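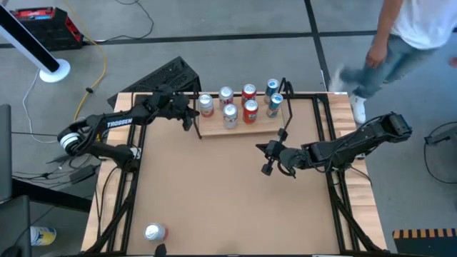
La lata por dentro y por fuera

Imprimir | Enviar por correo

Una lata de refresco. La has tenido en la mano mil veces. La abres, chasca, bebes, la aplastas, adiós. Pero ¿de dónde sale? ¿Por qué no explota? ¿Por qué tiene el culo hundido? Vamos por partes y deprisa, que hay mucho que contar.

Empieza con una piedra

Sí, una piedra. Se llama bauxita. Suele ser rojiza, como un ladrillo viejo, y a veces lleva bolitas dentro, como si alguien hubiera amasado garbanzos con barro. Se saca sobre todo de sitios calurosos donde ha llovido muchísimo durante muchísimo tiempo. La lluvia se va llevando unas cosas y deja otras. Una de las que deja es la que nos interesa: el aluminio.

Ojo, que en la piedra no se ve. No brilla. El aluminio está agarrado a otra cosa, el oxígeno, y se agarran con muchísima fuerza. Separarlos cuesta. Primero se tritura la piedra y se lava con productos químicos hasta que queda un polvo blanco, la alúmina. Parece azúcar. No es azúcar, ni se te ocurra.

Después viene la electricidad. El polvo se disuelve en un baño caliente, caliente de verdad, y se le hace pasar una corriente enorme. Entonces el aluminio se suelta por fin y se va al fondo, líquido. Las fábricas que hacen esto gastan tanta electricidad que muchas se construyen cerca de una presa o de un río con mucha fuerza.

Hace mucho, cuando no se sabía hacer así, el aluminio era carísimo. Un metal de reyes. Ahora envuelves el bocadillo con él.

De la chapa al vaso

El metal se deja enfriar en bloques grandotes y luego se pasa entre rodillos. Otra vez. Y otra. Como la masa de una pizza, cada vez más fina y más larga. Al final queda una cinta larguísima que se enrolla como el papel de cocina. Ese rollo pesa lo que un camión pequeño o más.

El rollo llega a la fábrica de latas. Y ahí todo va a toda pastilla:

Una prensa corta redondeles.
Otra los empuja hacia dentro y salen unos vasos bajitos y anchos.
Un punzón estira cada vaso a través de unos anillos. El vaso se hace alto. Las paredes se quedan finísimas.
Se recorta el borde de arriba, que sale torcido.
Se lava, se seca, se pinta por fuera.
Por dentro se le echa un barniz. Muy fino, no lo notas.
Se estrecha el cuello.

Fíjate: el cuerpo de la lata no tiene costura. Pasa el dedo por el lado, de arriba a abajo. Nada. Es una sola pieza, paredes y fondo. La tapa va aparte y se pone al final, cuando la bebida ya está dentro. O sea que una lata son 2 piezas grandes, cuerpo y tapa, más la anilla, que es un trocito que se sujeta a la tapa.

¿Y el barniz para qué? Los refrescos son ácidos. Un ácido puede comerse el metal poco a poco, y además la bebida sabría rara. Con el barniz en medio la bebida no toca el aluminio.

¿Cómo de fina es la pared? Más o menos como un pelo gordo. Por eso con la lata vacía puedes hundir el lado con un dedo. Con la lata cerrada, no. Inténtalo luego (sin pasarte). ¿Qué ha cambiado? El metal es el mismo.

El gas empuja

Ha cambiado lo de dentro. Las bebidas con burbujas llevan un gas, el dióxido de carbono. El mismo que tú echas al respirar. En la fábrica lo meten a presión en la bebida fría, y como la lata se cierra enseguida, el gas no puede irse. Se queda disuelto. No lo ves, pero empuja hacia todos los lados a la vez.

Es como un balón. Deshinchado, blandurrio. Hinchado, duro. La lata cerrada está «hinchada» y por eso aguanta que le pongan encima otra lata, y otra, y otra caja entera. 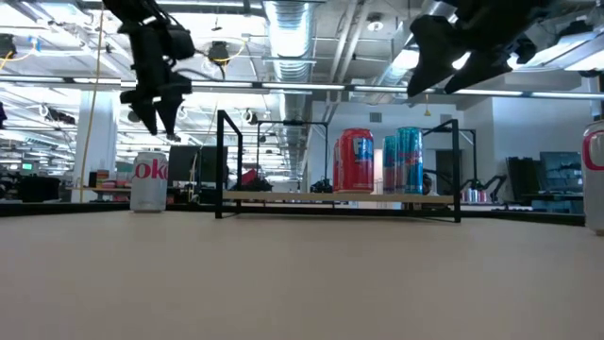 Lata plateada de Diet Coke, de pie y vista de lado.

Cuando abres la tapa la presión baja de golpe. Eso es el chasquido, gas que sale corriendo. Y el que estaba disuelto empieza a juntarse en burbujas y a subir. Si has agitado la lata antes, hay muchas burbujitas pequeñas repartidas por todo el líquido, y cada una sirve de punto de reunión para más gas. Todas crecen a la vez, suben a la vez, y se llevan la bebida por delante. Hacia tu camiseta.

¿Se arregla dando golpecitos en la tapa? Mucha gente jura que sí. Lo que seguro ayuda es esperar. Y el frío, porque en un líquido frío cabe más gas disuelto. Un refresco caliente siempre sale con más ganas.

Por cierto, nunca metas una lata cerrada en el congelador y te olvides. El agua al congelarse ocupa más sitio. La lata no crece. Ya te imaginas. Y tampoco la dejes en el coche al sol en agosto.

El fondo hundido

Dale la vuelta a una lata vacía. El fondo va hacia dentro, como el techo de una iglesia pero mirando al revés. Se llama cúpula. Es un truco viejísimo, los arcos de los puentes hacen lo mismo: reparten el empujón hacia los lados. Si el fondo fuera plano, el gas lo abombaría hacia fuera y la lata bailaría en la mesa. Con la cúpula se puede usar metal más fino y la lata se queda quieta, apoyada en un anillo.

Podrías pensar: pues hagamos una lata redonda del todo, como una pelota, que es la forma que mejor aguanta. Cierto. Pero rueda. Prueba a colocar pelotas en la nevera. Una caja cuadrada se coloca muy bien, pero las esquinas y los lados planos aguantan mal la presión. El cilindro se queda a medio camino. No rueda si está de pie, no tiene esquinas, y entre lata y lata queda solo un poquito de hueco.

La anilla, una palanca enana

Levantas un lado y el otro baja. ¿Te suena? Un balancín. La anilla es una palanca. Tu dedo hace poca fuerza en el lado largo y la punta corta empuja con mucha fuerza sobre la tapa. Y la tapa ya viene con una línea marcada, casi cortada pero no del todo, para que se rompa por ahí.

Antes las anillas se arrancaban enteras. Acababan por el suelo, en la playa, y la gente se cortaba los pies. Luego se inventó la que se queda puesta. Mejor.

Y más antes todavía, las latas de comida eran de hierro con estaño, gordas y pesadas. ¿Sabes cómo se abrían? Con martillo y cincel. El abrelatas tardó décadas en llegar. Primero inventaron la lata y después ya verían cómo sacar las judias.

Preguntas que llegaron

En el colegio de Burlow hicimos una charla sobre esto en mayo, a las 9 de la mañana, y quedaron preguntas sin contestar. Van aquí.

¿Por qué no se oxida una lata?
Se oxida, pero de otra manera. El hierro se oxida y se descascarilla, y debajo sigue oxidándose. El aluminio se cubre enseguida de una capa muy dura y transparente que lo tapa. Se protege él solito.

Ezekiel Boateng, 7 años: ¿se pega al imán?
No. El aluminio no. Pero hay latas de acero, sobre todo de comida, y esas sí. Coge un imán de la nevera y ve probando. En las plantas de reciclaje hacen eso mismo con imanes grandotes: el acero se queda pegado y el aluminio sigue su camino.

¿Por qué la lata se moja por fuera si no tiene agujeros?
Ese agua no viene de dentro. Viene del aire. El aire lleva agua en forma de vapor, no se ve, y al tocar la lata fría se vuelve gotitas. Igual que el espejo del baño.

¿Por qué parece que la lata está más fría que una botella de plástico, si salen de la misma nevera?
El metal conduce muy bien el calor. Se lleva rápido el de tu mano. El plástico lo hace despacio. Están a la misma temperatura, tu mano te engaña.

Y cuando se acaba, qué

El aluminio se puede fundir y volver a usar una vez y otra. Y lo bueno es que fundirlo cuesta muchísima menos energía que sacarlo de la piedra. Lo difícil, separarlo del oxígeno, ya está hecho.

El camino va así. La lata llega a la planta. La separan, la aplastan con otras en un bloque, luego la trituran. Le quitan la pintura con calor. Después al horno, a casi 700 grados, y el metal se pone líquido. Se cuela lo que sobra, se hacen bloques nuevos, rodillos, cinta, rollo, prensa. Y otra vez una lata. O un trozo de bici, o el marco de una ventana.

Si la tiras al campo, en cambio, se queda. Años y años y años. Los animales pequeños se meten buscando lo dulce y a veces no saben salir. Al contenedor, siempre vacía.

Para hacer en casa

Necesitas una lata vacía, un barreño con agua muy fría, unas pinzas de cocina y un adulto. Lo del adulto va en serio, hay fuego.

Echa un dedo de agua en la lata. El adulto la calienta hasta que salga vapor por el agujero. Luego, con las pinzas, le da la vuelta rápido y la mete boca abajo en el agua fría.

¡Crac! Se aplasta sola. El vapor había echado fuera casi todo el aire. Al enfriarse, el vapor se vuelve agua y ocupa poquísimo, dentro no queda casi nada que empuje, y el aire de fuera sí sigue empujando. Ese aire lo tienes encima todo el dia y no lo notas.

Otra sin fuego. Pon una lata vacía tumbada en una mesa lisa. Frota un globo hinchado contra tu pelo. Acércalo a la lata sin tocarla. La lata rueda hacia el globo. Ve retirándolo despacio y te seguirá por la mesa. Es electricidad estática, y de eso hablaremos otro rato.

Palabras nuevas

Bauxita: la piedra de donde se saca el aluminio.
Alúmina: el polvo blanco que queda al limpiar la bauxita.
Presión: lo fuerte que empuja algo sobre una superficie.
Cúpula: forma curva que reparte el empuje.
Disolver: mezclar algo en un líquido hasta que deja de verse.

Imprimir | Enviar por correo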